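Why Does Ribbon Curl? (And Other Stuff I Wonder About at the Party Table)

August 25, 2024
By the Dasach Kids Page writer

I love the odds and ends of a party. Cake is great, sure, but give me the table with the ribbon and the cups and the little bits that roll away when you bump them, and I can stay busy for an hour. I poke things. I turn them over. I ask why.

So this month I'm going to answer some of the whys, starting with my favorite one: how does a flat, boring piece of ribbon turn into a bouncy spiral?

First, you need the right ribbon. Soft fabric ribbon, the kind you tie in your hair, won't do it. Curling ribbon is a thin strip of plastic. Plastic can bend and stay a little bit bent, and that's the whole secret, really. If you want to see it happen, ask a grown-up to help with this part. They hold the ribbon against the edge of a pair of scissors with a thumb and pull the ribbon across it, nice and steady. Zzzzip! It springs up like a pig's tail.

What happened? When the ribbon goes over that edge, it has to bend very sharply. The side on the outside of the bend has farther to go, so it gets stretched. The side touching the scissors doesn't get stretched nearly as much. Now you have a strip with one side a tiny bit longer than the other. It can't lie flat anymore! The only way for a long side and a short side to stay stuck together is to curl up, with the long side on the outside and the short side tucked in.

You can feel the same thing with your own arm. Bend your elbow and notice how the skin on the outside gets tight while the skin on the inside gets scrunchy. Your skin goes back when you straighten out. The ribbon doesn't, or not all the way.

I once cut a piece 42 inches long to see how short it would get when I curled it. I never did get a good answer, as it kept bouncing off the ruler. But I can tell you that pulling slowly gave me tighter curls than pulling fast. Try both! And if your first curl comes out floppy, have your grown-up press a little harder and pull it through again.

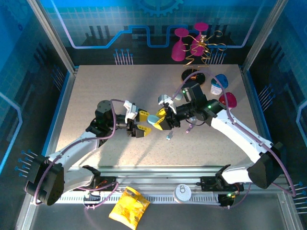 Curly ribbon loves to tangle, too. A spiral is full of little hooks and loops, so when two spirals touch, one slides into the other and they grab on. Wind a long piece around the stems of a couple of party glasses and it will pretty much hold itself there. Getting it off again takes some patience. I start at a loose end and turn it the way the curl wants to go, like unscrewing a jar.

Next question! Why do some things roll off the table and other things stay put?

A reader from Pringate sent me this one, and I was so happy, because I had just spent part of my morning crawling under a chair after a runaway piece. It comes down to shape, and to which part of the shape is touching the table.

Take a ball. A ball is round every way you look at it, so it touches the table at only one tiny spot. Give it a nudge and it can go forward, backward, sideways, any way it likes. Balls are trouble.

A cylinder is the shape of a soup can. It has two flat ends and one curved side. Stand it on its end and it's as calm as can be. Lay it on its side and off it goes, but only in two directions, forward and backward. It can't roll toward its flat ends. So a cylinder is trouble about half the time, depending on how you put it down.

A disc is really a very short cylinder. Think of a coin. It could roll if it stood on its edge, and I'm sure you've chased a coin or two. But it's so thin that it tips over at the first chance, and once it's lying flat it's going to stay there.

Then there's the dome, which is what you get when you slice a ball in half. If the flat side is down, it sits like a turtle. Flip it over and it rocks! It rocks and rocks and then settles back to the middle. Most of a solid dome's weight is down near the curved part, so when you tip it, the weight pulls it back again. Some wobbly toys use the same trick.

And a stick? A round stick is a long skinny cylinder. If you put it down on a sloping table it may roll right away from you. A stick with flat sides will stay where it is much better. Lots of pencils have flat sides, and you can guess why.

Want to test this at home? Find a big flat book and put a few small things on it. Lift one edge of the book very, very slowly. See which one goes first. Some things won't roll at all, they'll slide, and sliding usually takes a steeper hill, since the whole bottom of the thing is rubbing on the book. Guess before you lift. I'm wrong a lot and it's still fun.
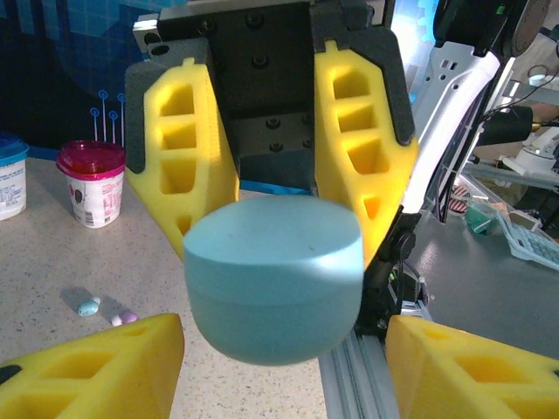
Lids! I promised myself I'd get to lids. A good lid has a hard job: it has to hold on tight when the cup tips over, but it also has to come off when you want it to. Plastic is handy for this, as it can stretch a little. On many cups there's a small bump that goes all the way around the rim, and the lid has a groove that fits over it. When you push down, the lid stretches out, slips past the bump, and pulls back in. Click. Other lids twist on with ridges called threads. Colored lids are a help when you have more than one cup going, too. With a magenta-pink lid on one white cup and a blue lid on the other, you can tell them apart from across the room, long before you're close enough to read the small print on the side. I like that a lot better than opening every cup to see what's in it!

If a lid is hard to get off, don't yank the middle. Go to the edge and lift one little part of it. Once one part has slipped over the bump, the rest follows easily. Yanking the middle means you're trying to stretch the whole circle in one go, and when it finally gives up, everything inside flies out. I have found beads in my shoes this way.

One more, and it's a quick one. Why does a goblet have a leg?

A goblet is a cup on a stem, with a flat foot at the bottom. The stem gives you something to hold, so your warm hand doesn't heat up a cold drink. It also makes the glass look tall and fancy, and I think that's a good enough reason by itself at a party. But the bowl is up high, and when it's full, the weight is up high too. Tall things with high-up weight tip more easily than short ones. The wide foot helps, because the glass has to lean pretty far before its weight goes past the edge of the foot. If you're decorating goblets with ribbon, wrap some down around the stem and not all of it up top. They'll be steadier, and the curls look nice spilling onto the table.

You can try the leaning part with a paper cup. Put a few coins in the bottom and tip it gently with one finger. Then take the coins out, tape them up near the rim, and tip it again. Do it over a towel, please. Coins are loud.

Next month I want to find out why tape sticks to everything but the thing I'm taping. If you know, don't tell me yet!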